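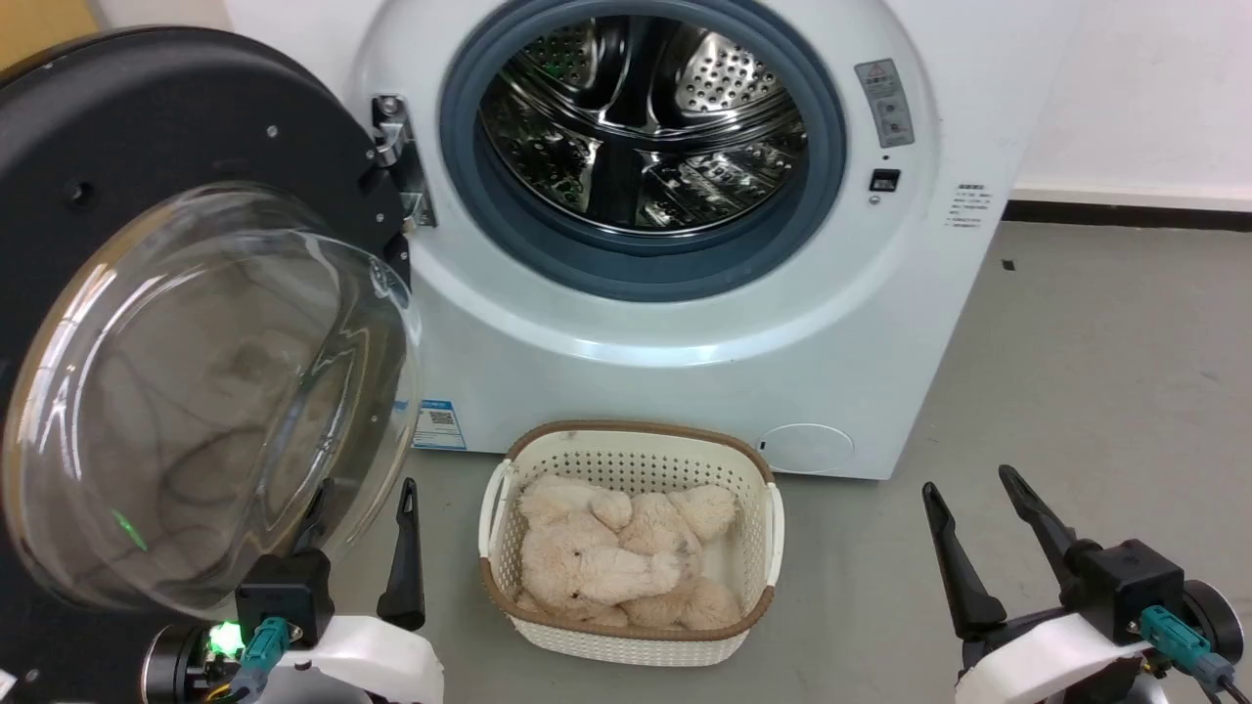

Kennel Notes, August

Quick one this month, it's kitten season and we are behind on everything including this newsletter.

Cats first. We took in 11 from the feed store lot over by Ornar, two moms and the rest kittens, all ages. Eyes barely open on the smallest. The moms are friendly, so somebody fed them at some point. Everybody's been dewormed once and gets a second round in two weeks. Not ready for adoption yet, please don't call asking for the orange one, there is a list and the list is long.

Gasta is still here. If you read last month you know the story — tortie, senior, came in with a bad mouth and hated all of us. She had her dental. Most of the back teeth had to go. She's eating like a horse now, wet food only, mashed with a little warm water, and she has started sitting on laps. Her terms, your lap. She needs a quiet house, no dogs, no toddlers. Fee waived for the right person. Really. We want her out of a kennel before the weather turns.

Ramadan went home! Big gray tom, the one who slept in his litter pan for a month. Some of you asked about the name, he was found on the first night of it and it stuck. His new family kept it. They sent a note saying he's on the bed by 8 p.m. every night and won't move over. Good.

Now the part where we ask for stuff.

FOSTERS. We need homes for bottle babies worst of all. Feeding is every two to three hours when they're tiny, so this isn't for someone who works long shifts unless there's a second person in the house. We give you the formula, bottles, heating pad, scale. You weigh them same time every day and write it down. If a kitten loses weight two days running you call us, don't wait for the third. If you can't do bottles, we also need people for weaned kittens, eight weeks and under. Spare bathroom is plenty. Bedrooms are actually harder, too many places to get stuck. Keep them away from your own cats for the full two weeks even if everyone looks fine thru the door.

The fund. We set a goal of 2000 dollars for spay and neuter by the end of summer and we're a bit over halfway. It costs us 80 per female at the clinic we use, less for the boys. Even 20 helps, that's a set of vaccines and a flea dose with change left. Checks or cash at the front desk, or use the donate button on the site. It was broken in July. It's fixed.

Trapping. The Cultside colony is next. Nine or ten adults behind the apartments, a couple already ear tipped, the rest not. We go out at 5 a.m. and need two more people with a truck or van. Traps are ours, bring gloves and an old sheet for each one to cover it. If you live on that side and feed these cats PLEASE stop putting food out the night before, a full cat won't walk into a trap. We'll put a flyer up with the date once the clinic confirms our spots.

Wish list: kitten formula (powder not liquid, it keeps longer), pate style canned food, non-clumping litter, paper towels, unscented baby wipes, fleece in any size. No more bed pillows, thank you, the stuffing gets everywhere and we've got a closet full allready.

Hours are the same. Closed for lunch noon to one. Drop offs at the side door only, and never leave an animal outside after hours, call the number on the sign and someone will pick up.

Ok, back to bottles.

Recent items
Gasta needs a lap (and a dentist)
Ear tips: what they mean and why we do it
Heat and outdoor cats, a short list
Foster sign-up night recap
What to do if you find kittens in the yard

Get Kennel Notes by email once a month. Enter your address to subscribe. You can unsubscribe at any time.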